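Incoming Fabric Inspection Checklist, With Comments
Lot 1665, linen-look blend, supplied by Koivisto
Inspected May 8, 2026
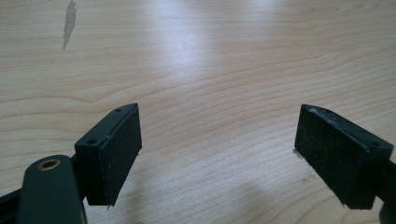
1. Paperwork against the goods

Purchase order matches packing list: YES
Roll count matches packing list: YES
Fiber content stated on every roll ticket: NO
Comment: The order says linen and viscose. The tickets say "linen blend," and two of them say nothing at all. A blend of what, and how much? I have asked for the percentages in writing. The sales sheet calls the cloth "natural," a word that tells me nothing I can put on a care label.

2. Fiber check

Burn test on loose yarns: DONE
Result agrees with stated content: PARTLY
Comment: Warp yarns burned like paper and left soft gray ash. Fine, that fits linen or viscose, and a burn test won't tell you which. A few weft yarns left a small hard bead. That points to a synthetic, and there isn't supposed to be one. Koivisto's reply was that it could be "finish residue." Maybe. I have never seen a finish roll itself into a bead. Sample sent to the outside lab, result pending. Do not cut until it comes back.

3. Width and length

Usable width measured at start, middle and end of roll: DONE
Length checked on the Proline measuring table: DONE
Comment: Width is good on all the rolls I opened. The Proline counter reads a touch long when the cloth is pulled hard, so check who is feeding it before you believe it. Last August we accepted a whole delivery on that counter and came up short in the cutting room. Run slowly, no tension, then check one roll by hand with a steel tape.

4. Weight

Cut swatches weighed from three rolls: DONE
Within tolerance of the approved sample: TWO OUT OF THREE
Comment: Roll 1005 is light. The supplier's own test report shows every roll at exactly the same weight, to the decimal. Cloth doesn't behave like that. Either one roll was weighed and copied down the column, or none were. Ask for the original weighing sheet.

5. Visible faults

Slubs: ACCEPT (they belong in this cloth)
Broken picks: MINOR, flagged with thread at the selvage
Oil marks: ONE, roll 1883, near the outer end
Creases set in the finish: TO BE DECIDED
Comment: The crease on 1883 came out with steam in the test piece. I would like to see it stay out overnight before anyone marks this as a pass. The oil mark can be cut around. Charge it back anyway.

6. Shade

Rolls compared end to end in daylight: DONE
Rolls compared side to center: DONE
Shade groups marked: YES, A and B
Comment: Group B is slightly pinker. The supplier says this is "within commercial tolerance." Whose? There is no number in the contract. Keep A and B apart at cutting and never mix them in one garment.

7. Shrinkage

Marked squares washed and line dried: DONE
Marked squares washed and tumbled: DONE
Result within 3 percent: LINE DRIED ONLY
Comment: Tickets say "pre-washed." If this cloth was washed before shipping, it was not washed much. The tumbled squares lost about twice what the line dried ones did. Unless the pattern room adds to the length, the label has to say no tumble dry.

8. Color rub

Dry rub: PASS
Wet rub: BORDERLINE
Comment: Some color came off on the white cloth when wet. I repeated it with a fresh cloth and got the same thing. The Tiredia finish was sold to us as a cure for this. I see no difference between the treated and untreated swatches, and the brochure doesn't say how their test was run. I would not pay extra for it on the next order.

9. Storage and handling

Rolls stored flat, off the floor: YES
Rack load label readable: NO
Stop button on inspection machine tested: YES
Guard on the Brorkier roll cutter in place: YES, LOOSE
Comment: "In place" is generous. The guard can be lifted with one finger and was signed off as fixed. Tighten the bolts and have someone other than the person who did the work check it. No roll over 25 kilos to be lifted by one person, whatever the ticket claims it weighs.

Decision

Group A: HOLD for lab result
Group B: HOLD for lab result and shade agreement
Roll 1005: REJECT
Roll 1883: HOLD, recheck crease

Still open: fiber percentages, weighing sheet, rack label, guard bolts.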